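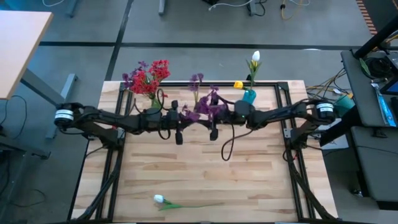 Chantharasri Community Garden – Progress Report to the Floltden Fund
23 Aug 2020
Prepared by Nantana Chaimongkol

The grant period is now at the halfway point. Work on the rain barrels and the new beds is on schedule. The path is behind.

Beds: All 12 raised beds are built and filled. Six were planted with beans and squash, and the rest will get fall greens once the seedlings are big enough to move.

Water: Nirnik delivered the barrels and we connected them to the shed gutters. One fitting leaked and was replaced at no charge. We still use the city tap in dry weeks, and the August bill was higher than planned.

Path: The gravel order from Bivus was short, so the lower end is still bare dirt. The rest is due before the end of the month – we have asked for a firm delivery date in writing.

Members: 22 households have signed up for plots. The waiting list is open.

Budget: We have spent nearly half of the grant. We ask to move $100 from printing to water costs. Please let us know if this needs a separate form.

The next report will cover the path and the fall planting.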